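# Giving up the car for the bus, four months in

*Jul 8, 2021*

I sold my car back in March and I've been promising a proper update ever since, so let's do it. The short version is that I'm still riding the bus to work and I still like it, mostly.

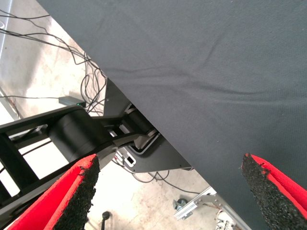

A few of you wrote in after the last post to ask how anyone gets from Grultcombe to Arkurham without driving, and I get it, because I didn't know either. I'd lived on this side of the river for years and had never once looked at the bus map. I thought the 104 went to the hospital and stopped there. It goes all the way through! It swings past the hospital, does a weird little loop behind the grocery store, and then it's a straight shot up the hill into Arkurham, and it drops me a five-minute walk from my desk.

The ride takes way longer than driving did. I'm not going to pretend it doesn't. In the car I could leave the house with wet hair and a piece of toast and still be on time. Now I have to be standing at the stop with my shoes tied, and if I miss the one I want, the next one gets me in late enough that people notice. I've missed it more than I'd like to admit, usually because I went back in for my water bottle.

But I read now! I haven't read this much since high school. I used to spend that whole drive clenching my jaw at the merge by the bridge, and then I'd walk into work already annoyed at a stranger in a pickup. I'm on my third library book since the beginning of June (a big fat one about shipwrecks, so good) and I haven't thought about that merge in weeks. Well, until I typed that.

**Money stuff**, since it was the most popular question. I used to pay $390 a month between the loan and the insurance, and that's before gas, and before the thing where the tire light came on every time it got cold. The pass is a tiny fraction of that. I had $2,044 left over after the sale paid off the loan, and I put it straight in savings and told myself not to touch it. I touched it a little. I bought a good raincoat and a backpack that doesn't hurt my shoulders, and I'd do it again, because the stop at my end has no shelter and April was disgusting.

**Groceries** are the part I haven't figured out. I used to do one giant trip and fill the trunk. Now I get off at the loop on the way home and buy whatever I can carry, which means I shop a lot more often and I've gotten very picky about cans. Watermelon is out. Cat litter was the real problem, and I gave in and get that delivered now. If you have a folding cart you love, please tell me which one. I tried a cheap one and a wheel came off on the hill, and I had to carry the cart *and* the potatoes.

**The app.** Everybody around here uses Lumuvel to see where the buses are, and it's pretty good until it rains, and then every bus on the map goes gray and you're on your own. I've stopped checking it in the mornings. I just go stand there. It's less stressful than watching a little dot not move.

**Weekends** are trickier. The 104 doesn't run much past dinner time, so if I want to see a movie in Arkurham I'm either at the early show or paying for a ride home. I've only done the ride home 2 times so far — once for a birthday and once because I fell asleep at the library and missed the last bus. I did finally make it out to Darwish by bus, with one transfer and a long wait on a bench next to a tire shop. I'd wanted to see the gardens there forever. They were lovely and I got a sunburn on one arm only.

Would I buy another car? Maybe when winter comes and I'm standing on that corner in the dark. Ask me then. For now the driveway has tomato pots all over it, and I'd have to find somewhere else to put them.

Next post will be the tomatoes, I think. Something has been eating the bottom leaves and I have a suspect.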